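How to write a chore list people will follow

Start by finding out what needs doing. Walk through the house for a week and write down each job as you trip over it. Mine ran to 200 lines, and I live with two other adults and a cat.
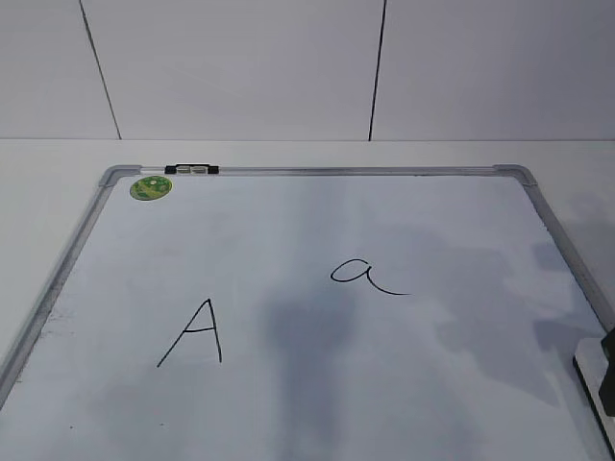

Cut it to the jobs that cause arguments. Seven is plenty. Then give each one a verb and a day: "Scrub tub, Sunday." If you write "Bathroom," someone will look into the bathroom and consider it done.

Put initials next to each job, and swap them every month so the litter box gets shared around.

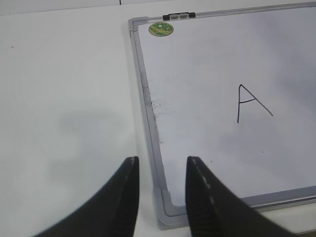 Amado Magbanua: We tried swapping weekly and spent more time debating whose turn it was than mopping. Monthly is better.

Monthly it is. 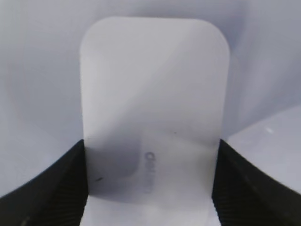
Names cause less trouble than wording. Keep each job to four words, in letters you can read from the doorway. Faint gray print running sideways, where you get as far as "deli" and give up, is how trash stays in the kitchen until December.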